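Gripper back in service at Zirnetow after a week of wandering fingers

The hand-held gripper at Zirnetow went back to work on Saturday with straight fingers, fresh screws and a maintenance log that now runs longer than the manual it came with.

The tool, a Skekeck unit with ribbed magenta fingers, had been pulling to the left since early May. It would still pick things up. It would also turn them slightly on the way, so that a marker grabbed square arrived at an angle. Operators had got used to twisting their wrists to make up for it, and new operators were being taught the twist.

"I found it in the training notes," said Carmela Palacios, who looks after the lab's equipment. "Step 5 was, hold it wrong."

The cause was a mounting plate that had worked loose on one side. The screws had been tightened before, by several people, with several ideas of what tight means. Palacios took both plates off, cleaned the threads and put everything back with a torque driver and a drop of thread locker. The job took most of a morning, including the part spent looking for the torque driver.

Checks were done on the meeting table by the window, the only surface in the building that everyone agrees is flat. The test piece was a computer mouse, picked for its curves and its low replacement cost.

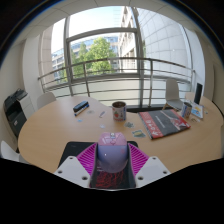
The gripper holding the test mouse upright over its pad.

Sajib Howlader ran the grip checks, closing the fingers on the mouse, lifting, waiting and setting it down again. The procedure calls for 222 cycles, a number inherited from an earlier supplier, Fakov, and never explained. Howlader said he had asked once and been sent a PDF about something else.

The fingers passed. The wiring inside the body was checked at the same time and left alone, on the principle that it was working.

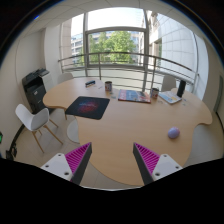 Alignment is the part of the job that is easiest to skip. The new routine has the operator stop between grips, open the fingers all the way and look at them over the table with nothing in between. Each should lean in at the same angle as its partner, with the ribbing evenly seated in front of its plate and all three fasteners in view on either side. For this step the mouse goes well away from its pad, over on the right of the table, where there is less temptation to pick it up and call that a test. If one finger leans more than the other, the tool goes back to the bench.

The routine will be repeated every 2,000 grips, or sooner if anyone starts twisting their wrist again. Aarne Kinnunen, who wrote it up, got it down to seven steps from an earlier draft that had its own table of contents.

A spare set of fingers is on order. In the meantime Palacios has put the torque driver in a drawer and labeled the drawer. As of Saturday afternoon it was still there.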